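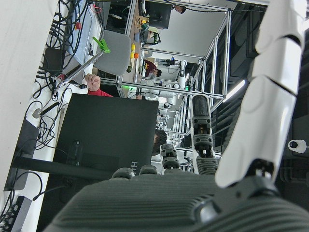
Deneck Fabrication accepts one-off and small-batch repair work from private owners, farms and businesses throughout the Latonstead area. Most inquiries concern brackets, housings, linkages and hinge parts that the original maker has stopped supplying. Jointed assemblies are quoted by the joint, and a finger made up of rounded white plastic segments with dark seams between them would be priced on that basis. The answers on this page cover the questions received most often at the front desk.

Do I need a drawing?
No. A worn or broken part is usually enough to work from. Please bring every piece you have, including screws and washers.

Is there a minimum charge?
Yes. The minimum charge is $50, which covers inspection and a written quote. It is credited toward the job if you proceed.

What size of work can you take?
The Latonstead shop handles single parts up to 400 pounds. Heavier items – up to 4,000 pounds – are received at our Cilolcombe yard by appointment only.

Can you match an existing finish?
In most cases. Powder coating is sent out to Paju and adds one week to the schedule.

How long do you keep patterns?
Patterns are kept for five years after the last order. We hold 1,105 at present, and repeat orders need only the job number from your invoice.

When may I drop off a part?
The counter closes at noon on Friday.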